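You are here: Home / Reviews / Hand Tools and Grippers

Review: Stindidel replacement finger kit for hand-held grippers

Posted 28th July by Toshio Ishida

The Stindidel kit is a service pack for two-finger hand-held grippers with linkage arms. It contains a pair of finger pads, a set of joint screws, four thrust washers, a tube of low-strength threadlocker and a driver bit. I paid $54 for it from Taltell. The factory pads for my unit are $55 a pair with no hardware, so the price is fair on paper.

My gripper had 289 hours on it when I opened it. The complaint was play at the fingertips: with the trigger held, the left pad could be rocked by hand, and thin items slipped at the tip. Most of my work is cloth, so a small error at the pad matters more than it would with boxes or bottles.

Removal is simple. Open the fingers fully, support the arm from behind, and back out the joint screws a quarter turn at a time. Mine had been put in with too much threadlocker and needed heat from a soldering iron. The printed sheet does not mention this. It does give a torque value for the joints, but none for the hub screws, and I had to ask Brusdale, who sold me the gripper, for that number.

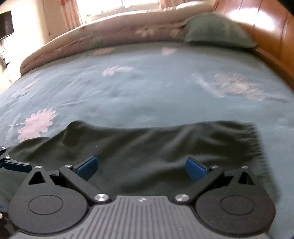
Pad alignment takes longer than the rest of the job. The kit's pads have a slotted hole, so each one can be set a few degrees off before the screw is tightened. I close the fingers on a steel rule, snug both screws, open, close again, and check for light between the faces. With the fingers open, the blue pads lean in opposite directions, the left one to the right and the right one to the left, and it is tempting to set them by eye in that position. Do not. The angle that matters is the closed one. Of the six silver screws on the front, the two where the arms meet the fingers are the ones to recheck after the first day of use. Mine had both loosened slightly.

The washers are the best part of the kit. They are thicker than the originals and took up all of the side play at the joints. Travel feels a little stiffer, and the return spring still opens the fingers completely.

The driver bit is poor. It rounded on the second screw and I went back to my Kinoshita set. The threadlocker is fine, but the tube is far larger than one job needs and the cap does not seal well once opened.

Fringe and long threads remain a problem after the work. They wind into the gap behind the pad and have to be pulled out with tweezers. A narrower gap or a small shield would help, and the kit offers neither. I now clean that area at the end of each session, before the threads pack down.

Total time on the bench was 55 minutes, most of it spent on alignment.

Pros: good washers, slotted pads, fair price
Cons: soft driver bit, missing torque figure, no thread guard
Rating: 6 out of 10

Filed under: Grippers, Maintenance, Spare parts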